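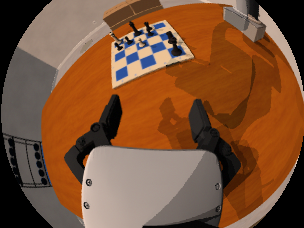

Wrist view in the simulator, fingers open, the chessboard in front of the gripper.

2024-06-14

Mudumbridge, evening. I came home later than I wanted, and I write before I eat or I will forget the order in which I did the things.

The whole day went to the chess cell. I mean the cell in Caltow, the simulated one. The real arm at Clonance has to wait until July for its new wrist cable, and until then I may look after only its copy. In the beginning I was a little offended by this task. Now I find that a copy also needs maintenance, and it takes almost the same hours, only my hands stay clean.

I started with the gripper. Since the last update of Ekwueme (our control program) the left finger closed a little before the right one. On the screen it was hard to notice with an empty hand, but with a chess piece between the pads the piece was pushed to one side before it was held. I opened the joint file and compared the two fingers line by line. The right finger had the correct coupling for the last link. In the left one the same number was written with one digit missing. I corrected it, loaded the cell again, and ran the open and close movement 25 times without any piece. The log shows both fingers arriving in the same step every time. I also looked at the tips with the hand wide open. They lean toward each other as they should.

Then the wrist camera. I have kept the round border of the lens, with the black corners, although it would be easy to switch it off and have a full rectangular picture. The real lens on our arm gives such a circle, and I want the copy to be wrong in as few places as possible. What I changed is the tilt. Before, the housing of the gripper covered too much of the lower part, and when the hand went down to the board I lost the near corner of it. I tried two degrees, then four, and I stayed with three. The housing is still big in the view, and four of its screws can be seen, but the board is complete with all its corners and so I am satisfied.

The light cost me the most time. The lamp in the model stands where the window stands in our workshop, and it throws very large shadows over the right half of the table. One of them has the form of the fingers and lies exactly in the gap between them. The piece detector does not like it. In the morning run I asked for 100 images from different hand positions, and in 97 of them the number of pieces found was correct. In the other three it had found one extra black piece, and each time the extra piece was standing on bare wood, inside the shadow of the fingers. I laughed at first, then I was less happy when I thought of the arm going down to pick up a shadow.

I had two possibilities. I could make the lamp softer, and the images would become easy, or I could leave the lamp as it is and teach the detector to look only inside the border of the board. I chose the second. The sun in Clonance will not become softer for me. It took until after lunch to write the mask, and at first it moved with the hand when it should stay with the table. I had mixed up the two coordinate frames, a mistake I have made before and wrote about in this same notebook, with big letters. After the repair I made the three bad images again and the extra piece was gone in all of them.

A small thing which pleased me: the blue squares. I was afraid that a short black piece on a blue square would be too dark to find, but the difference is good enough, also for the pieces on the right side where one stands partly behind the other. I do not touch these colors anymore. The wood of the table is too orange, I know this. I left it.

I did not move the box behind the board, nor the gray block at the back. They are obstacles for the path planner, and I want to see if the arm goes around them with its new limits. The planner gave me one strange path in the afternoon, with the elbow turned the long way, and I stopped it. Saved as number 316 in the log. I have not understood it yet. Maybe the joint limit for the elbow was also changed by the update, as the finger was, and then I should check the full file and not only the parts where I see a symptom. I do not look forward to it, it is a long file.

For tomorrow:
Compare the full joint file with the old one.
Run the close movement with a tall piece and with a short one, slowly.
Put the camera tilt in the notes for the real arm, three degrees, and write from which side it is measured.
Ask Clonance again about the cable and if the new one has the same connector.

My eyes are tired from the orange table. There is soup from yesterday and I will heat it now.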